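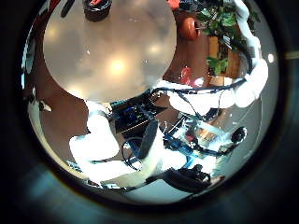 Wednesday, late morning

Equipment list for next quarter, second pass. The first one went over, so I started again from what we use on a normal day.

Wrist camera: keep. The fisheye picks up the fingers, the table and most of the floor in one view, and I don't want to spend on a narrower lens until the lighting is sorted out. The near finger washes out to white and the light tabletop is covered in bright spots. A matte cover for the table is cheap and comes first. Diffusers after that.

Cables: this needs its own line. There's a black loop hanging down close to the fingers, and the blue-and-black assembly has more of it tangled around it. Harms sells sleeving in packs of 4. Ordering 2 packs, $78 total with shipping.

Circuit board: the blue one is out in the open in the middle of everything. Want a printed cover or a bought enclosure. Bandgate has one that may fit but I need the outside dimensions first. To do: measure with the connectors plugged in.

Spare fingers: Urkard quoted 7 weeks. If we want them before the Ruvovthorpe visit, the order has to go in this week. Asked for the price with and without pads.

Second arm: moved to the following quarter. The service contract on the white one has to be renewed first and I don't have that number yet.

Not buying: new props. The red and orange things and the plant are fine for reach tests.

Still open: who pays for shipping on returns to Urkard. Check the last invoice.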